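From: Benedek Csonka
To: cloth-handling list
Date: Wednesday, January 30, 2019
Subject: Re: Open day at Gremell, cell 2

Hajnalka Győri wrote:
> Could someone who went to the open day say how the folding cell
> finds an edge once the cloth is bunched up? The notice only
> mentions the overhead view. Also, what was the cycle time?

Hajnalka,

I was there for the afternoon session with Imre Sárközi. The overhead view picks the pile and a rough approach point, and no more than that. From 190 mm down the controller switches to the wrist camera and looks for a gap between layers. Lindstead supplied the arm; the gripper and the software are Gremell's own.

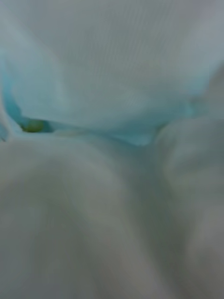
Edge finding at close range is the weak part of the method, and Zoltán Bárány said as much in his talk. The lens has fixed focus, so at grasping distance fine detail is lost and the software has to work from broad shading. Pale grey on pale grey leaves it little to go on: the gap between the upper and lower cloth is a thin, uneven line. Colour helps where there is any, and the blue strip at the left stands out far better than the gap does. I asked whether colour was weighted separately. It is, but the weight is set by hand for each batch.

Cycle time was quoted as 60 seconds per piece, without retries. I did not time it myself.

Two points I could not settle: whether the finger force is logged, and whether the Szűcs test set was used for tuning or only for checking. Norbert Bozsik may know, as he saw the earlier version in November.

The slides are to go out to those who signed in – I will forward mine when they arrive.

Benedek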